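May
Minutes by Aliki Lazaridis

We got going at 7:10 in the back room at Lamgate Hall, later than planned (my fault, I had the keys!). Griet Verbruggen took the chair and I scribbled. Last month's minutes went through with one fix: the hall rent is $99, and I'd typed $9, wishful thinking.

Street fair first. We have $534 in the account and 25 stalls booked, so Griet wants Psarras Lane closed to cars by 10 a.m. I said that's cutting it close for the bakers, and we went back and forth for ages. Left at 10 for now.
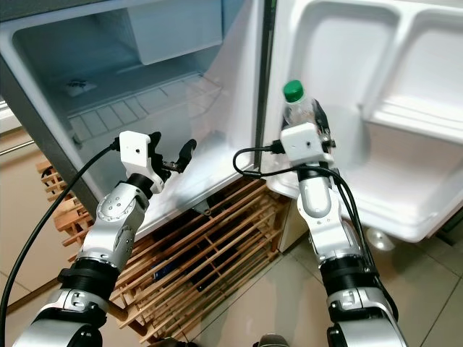
Then the music! Flondetti, the brass band, can do the afternoon but they want shade, so I'm calling Wolia Tents for a price on a big canopy. Griet will talk to the neighbors about parking.

Next meeting is in June, same room, and I'll bring the spare key.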